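The folding line at Trandine's garment-care plant went live in June. Before that, every shirt and sheet that left the dryers was flattened, squared and stacked by hand. The two Jiner cells now take most of the flat goods. T-shirts, children's clothes and anything with a lining still go to the tables.

Output is the easy part to report. A cell folds 2177 pieces per shift; a manual table manages 709. The difference narrows once rejects are counted, as a sleeve caught under the body of a garment sends the piece back to a person.

Themis Panagiotou ran a folding table before moving to cell supervision. "I used to finish a shift with sore wrists," she says. "Now I finish it with a list of faults." Her pay grade went up one step. Her break times are set by the cell's maintenance window – a change the staff argued over longer than they argued over pay.

The remaining handwork has changed too. Under a contract with Tonent, which supplies the cell's control software, folders record their own motions with hand-held grippers, one in each hand. Some of this is done at home, on beds and sofas, where the cloth is less predictable than on a steel table. The software needs both kinds. Trandine pays for each accepted recording, and 1597 had been accepted by 29 August 2022.

Mavromatis, the consultancy that reviewed the line, recommended that recording hours count as skilled work. Management has agreed for plant staff. Terms for home recording are still open, including who pays for time spent on a rejected take. 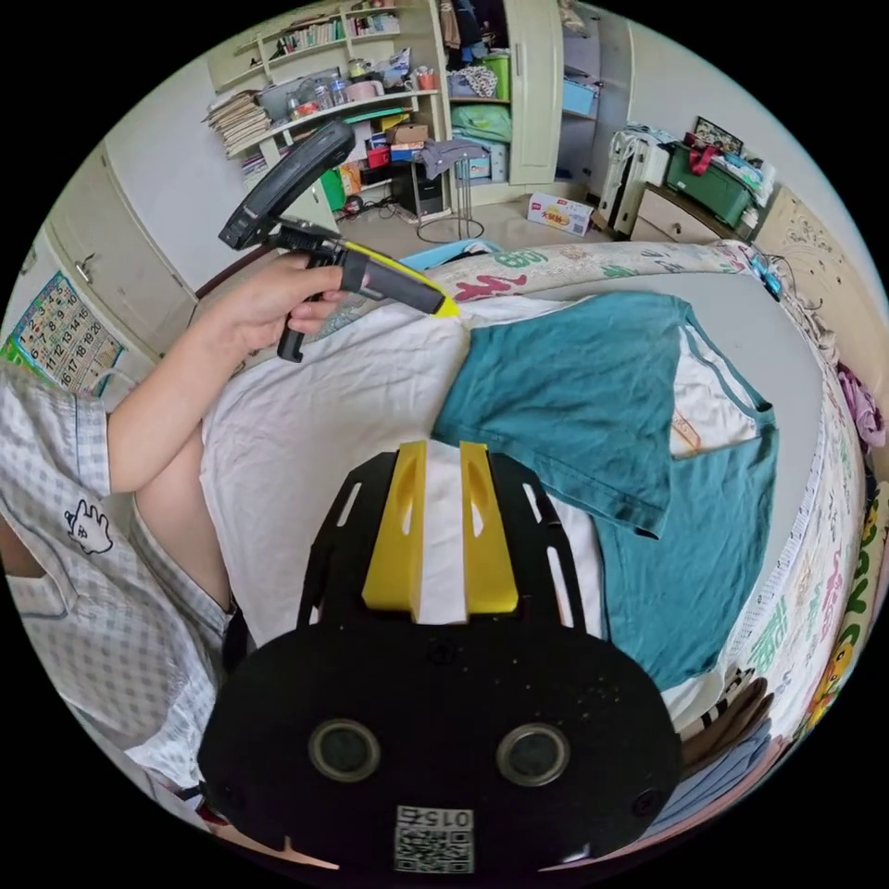
What happens to the folders if the cells learn to handle T-shirts?
Trandine has guaranteed the current table jobs for two years, with transfers to inspection and cell supervision after that.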